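Packing Gift Bags Without Crushing Anything - notes for the talk
Last updated: February

Start at 9:15 even if people are still getting coffee. Skip the slide with my contact details, it's on the handout.

Opening: the Prunell order was 1,487 gift bags, one per guest room, filled by hand. We had done small runs before, 245 at the most. I'll talk about what we changed on the table and leave the shipping side to the afternoon session.

Say early that a paper gift bag is a poor container to pack into. It tips when it's empty, the rope handle falls across the opening, and the sides give when you push. People nod at this and then go back to work and fight the bag anyway.
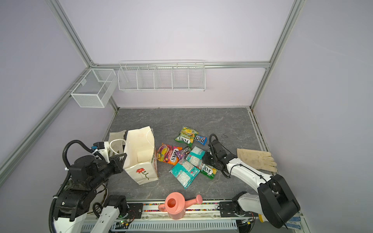 First point is order. Open the bag fully and square the bottom before anything goes in. Fold the handle outward on the side you're filling from. The heaviest packet goes in first, flat against the bottom, and that alone keeps most bags standing. At Calau they were putting the small stuff in first because it was closest to hand, and the bags kept going over.

Second point is what sits next to the bag. Keep only the contents for the bag you're on within reach. Spare bags go behind or off to the side. Things that belong to another job (gloves, tools, whatever was there in the morning) go on a shelf. We lost a lot of time at Prunell to moving the same items back and forth.

Mention the De Luca trial here. They packed 276 bags with the handles taped down and then had to take the tape off every one. It marked the paper. Don't spend long on it.

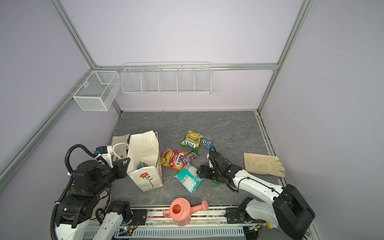 Ondach wrote back after the last version of this talk that their packers do better with the bag lying on its side, sliding the candy in and standing it up at the end. They also said it only works with soft packets, and that a box or a tin slides to the front and bulges the print.

I think that's fair, and I've tried it since. It's quicker for the first few items and slower for the last ones. If anyone asks, my answer is to try both on a short run and time it.

Third point is sorting the candy. Sort by size of packet before flavor. Big bags stand at the back of the gift bag, face out. Small ones fill the gaps in front. If the mix has two versions of the same brand, don't put them side by side, as the colors are close and a checker will read them as one.
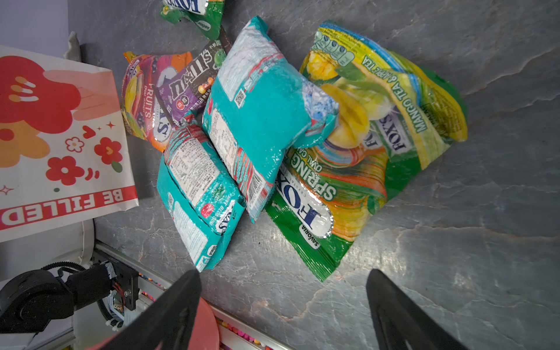
Turn everything face up before you start. A packet lying on its front takes an extra look every time, and the backs are mostly small print. Run a hand over the pile once, flip what needs flipping, then pack. With 2 people at a table, one flips and one fills - swap at the break.

Last part is checking. Look down into the open bag and compare it with the list. Don't lift things out to check unless the bag feels light.

Leave ten minutes for questions. Someone will ask about tissue paper. We put it in last, one sheet, pulled up at the center. Sample bags are on the side table and they can take one on the way out.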